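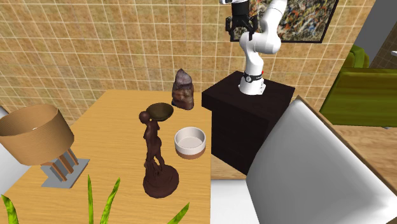 What the arm changed at our place (and what it didn't)

I've been putting off writing this one because every time I mention robots at a family barbecue somebody asks when I'm getting the sack. So, for the record, I still have a job. It's just a slightly odder job than it was last November.

For anyone new, I work at Skulloma, in the homewares side, where we handle ornaments, lamps, bowls and all the other stuff people put on a sideboard and then dust forever. We have 1158 lines in the catalogue at the moment and I reckon I've had my hands on every one of them. The arm was brought in to take over some of that handling, and before it goes near real stock, each new job gets tried out in simulation. Jarnix built the software side for us, and there's a little made-up flat in there with tiled walls and a table covered in our sort of clutter.

My old day was pick up, turn over, check, put down, 200 times before lunch on a busy one. My wrists were rubbish by winter. Now I spend the mornings at a screen deciding where things go on the table and which one the arm should go for, and then I watch it have a crack.
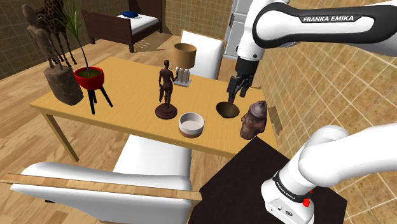

And I'm fussy about it! Eighteen years of stacking crockery has given me opinions. I know a shallow bowl wants to be approached differently from a tall carving with skinny legs, and I know you don't reach across a lamp if you can help it. None of that was written down anywhere. Aminu Osagie, our shift lead, sat with me for 4 afternoons in a row getting it out of my head and into a document, and I came away feeling like I'd been to the dentist (a nice dentist, but still).

Some of the crew weren't keen. Roy on the packing bench reckoned it was the thin end of the wedge, and I don't think he's silly to say so. Two people have moved across to returns and one of them misses the old bench. Management did put 3000 dollars aside for training, which sounded generous until we divided it up. I got a short course out of it and a lanyard.

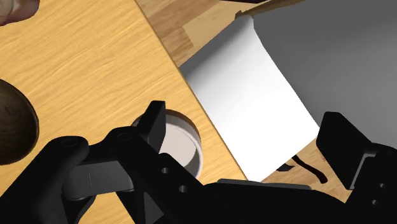

The part of the job I like best is the argument about what counts as ready. I used to just grab a thing. Now I have to say how wide the fingers should be, how high to hover and how much room to leave on either side. Take a plain white cup on a timber table, with the gripper open over it and the cup sitting a bit nearer one finger than the other. Is that fine, or do you shift across first? Aminu says fine, I say shift, and we went at it right through morning tea. I'd never had a conversation like that about a cup in my life.

What I do miss is the chatter. You could talk all day while your hands were busy, and you can't when you're staring at a screen. We've started having our 3 o'clock cuppa down at the packing bench so the two ends of the shed still see each other - Roy brings the biscuits, and he's very strict about who gets the chocolate ones.

Next up is the Hilach range, all glass and very thin, and I've already told them I want the slow setting. I'll write about that when we've had a proper go at it.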